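Cross-border electricity trade and the Wallesari interconnector
Student project report, Energy and Regional Economics module
Rosario Pagano
Submitted Jul 2, 2020

Short version first, as the marking sheet asks for it. The project looks at why two neighbouring regions, Flornholm and Wallesari, trade so little power with each other when on paper both would gain. I read the published trade notes, built a small spreadsheet model and did two phone interviews.

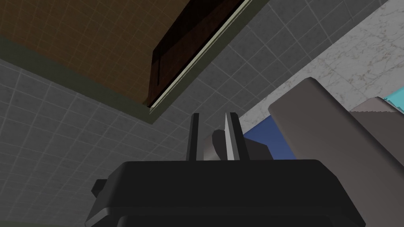
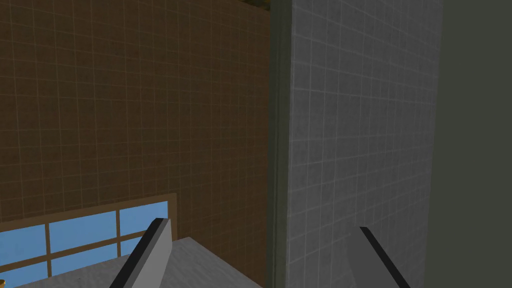
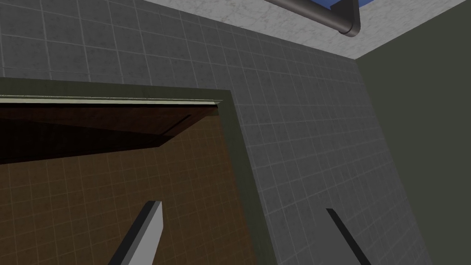 1. Background

Flornholm has hydro. Lots of it in spring, much less by late summer. Wallesari has gas plants and a steady demand from the two cement works, plus a winter peak it struggles to meet. So you would expect power going one way in spring and the other way in autumn. There is a line between them, the Bestura line, and it can carry 40 MW. Average flow last year was 18 MW, and for weeks at a time it was nothing at all.

Politicians on both sides keep saying relations are excellent. Trade doesn't show it. That gap was my starting point.

2. Question

Is the low flow caused by the line itself (technical), by price (economic) or by the contract (legal/political)? I started out fairly sure it was technical. Changed my mind by week three.

3. Method

Hourly flow data for one quarter, 2331 usable readings after I threw out the blank and duplicated ones. Prices from both regional operators. Flornholm publishes hourly prices, Wallesari only daily averages, so I had to spread the daily figure flat across the day. Not great - it hides the evening peak completely, and the evening peak is when imports would be worth most. So the results below probably understate the gains.

Interviews: one with a former scheduler at Hegyi, the company that runs the line, and one with a planner on the Wallesari side. Both asked not to be quoted directly. Notes are in Appendix B.

4. Findings

4.1 The line. No sign it was the limit. It only reached full load on 22 days in the quarter, all in the spring melt. There was one long outage for insulator work, planned and announced. The scheduler said the substation on the Flornholm side is old but copes.

4.2 Price. Flornholm power was cheaper in most hours of the quarter. Even after the transit fee there was money left on the table for the buyer. In the dry weeks it flips, and then Wallesari gas power is cheaper, but hardly any went north. This suprised me more than anything else in the data.

4.3 The contract. Here is the interesting bit. The supply agreement is basically a swap. Flornholm sends power in spring, Wallesari pays it back in autumn, unit for unit, no cash. Sounds tidy. But a unit in April is not worth the same as a unit in November, and each side thinks the other gets the better half. So both send the least they can. Any extra flow needs a separate letter signed by both ministries, and the planner told me one of those took so long that the melt was over before it came back.

There is also the transit fee, which Hegyi charges on booked capacity and not on what is really sent. Book too much and you pay for air. Everyone books low.

5. Model

Very simple. I let power flow whenever the price gap was bigger than the fee, up to the line limit, and ignored the swap. Flows went up a lot in spring and a bit in autumn. Gains split unevenly, with Wallesari getting more as the bigger buyer. That might explain why Flornholm has not pushed for a cash deal, though neither interview confirmed it.

I tried a version with losses included. Same shape, slightly lower numbers. See Table 3.

6. Problems

Flat daily prices, already mentioned. Only one quarter of data, wanted a full year but the Wallesari archive was down for most of June. Two interviews is thin. I also didnt look at gas prices properly, just took the plant price as given - a subsidy somewhere in there would change section 4.2 quite a bit.

7. What I would suggest

Settle the swap in money every month, at an agreed seasonal price. Charge the fee on flow, or at least on half of the booking. Let the operators agree short extra deliveries themselves, up to some cap, without going to the ministries.

Not all of that is realistic. The fee change is the easiest as it only needs Hegyi and the two operators. Cash settlement would need the agreement reopened and the planner was not hopeful.

Appendices: A flow data and cleaning steps, B interview notes, C spreadsheet with the loss version on the second tab.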